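Nikovgate Football Club
Minutes of the Members' Meeting, 22 Aug 2026

Chair: Žofie Šindelář
Minutes: Yao-tsung Tsao

Žofie welcomed everyone and said how lovely it was to see so many faces back after the summer, including a few we had feared lost to golf. Apologies were received from the Parska family and from both goalkeepers.

1. Last minutes
Read and agreed, with one correction: the friendly against Erard finished 2-2, and the second goal was a header (the scorer was quite firm on this point).

2. Money
We hold $3000 in the main account. Yao-tsung reported that dues are coming in nicely, though 25 players still have to pay, and he asked that they please see him before the first league game. Dues stay at $90 for the season, and there was general relief at that.

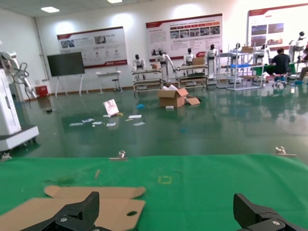

Flat cardboard piece on the green table.

3. Pitch and goals
A long and good-natured talk about the lower pitch, which still drains badly at the creek end. Kao Turf has offered to spike and sand it for $1331. Some members felt we should wait and see what the fall rains do, others remembered last November only too well, when we lost three home games in a row. Put to a vote and carried. Žofie will ring Kao and try for a start before the under-12s need the field.

The nets on the far goal are to be mended again, not replaced.

4. Teams and coaching
The women's side will enter the second division, and warm applause followed. Around a dozen new juniors came to the open evening, so we may run two under-10 squads if another coach can be found. Anyone tempted should have a word with Žofie, who promises it is mostly tying shoelaces.
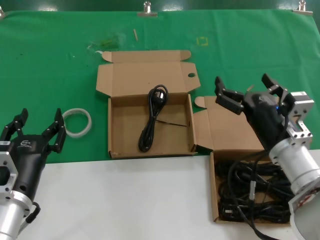

Open box with black power cable inside.

5. Away travel
Erard is the longest trip this year. Agreed to share cars and to leave from the club gate at 8:15, and please, everyone, bring both shirts.

6. Any other business
The old team photographs need a dry home. Held over.

Next meeting in November, date to be posted on the clubhouse door.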